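To: packing-work list
Date: Apr 22, 2018
Subject: Re: Grippers on the gift line at Plalldale

An earlier message to this list said:

> We hear that Plalldale will put grippers on the gift packing line.
> At Vellmont the same was done and the packers were moved to
> cleaning. Can somebody who works there tell us what changes?

I work in packing at Plalldale since five years, so I will try to reply. Please excuse my English.

The line sends out 1,000 gift boxes in one shift. Until July the picking of the small snacks stays with the hands of the people. After this, the Jirnero grippers will take the flat packets, and we will take care of the ribbon, the cards and all the boxes which come back. Two of us are already learning to guide the gripper by hand, and I am one of them. The red packets are the ones I find most difficult, for the foil is crinkled and one must close the fingers from both sides with patience. 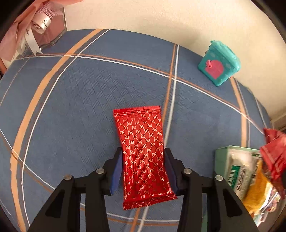
Will the packers lose their hours when the grippers start? The hours stay the same until the end of the year, and after that the company has promised nothing in writing.

This last point is what worries my colleagues. The manager told us that 85 percent of the picking can be given to the machines. He did not tell how many persons are needed for the rest. I asked for the training to be counted as paid work and it was accepted, so I advise you to ask the same at Opoku before the first machine arrives.

My wrists hurt less on the training days. I also talk less with the others, and I did not expect to miss it.

If somebody from Vellmont reads this, please write how the shifts are divided now.

With kind regards,
a packer from Plalldale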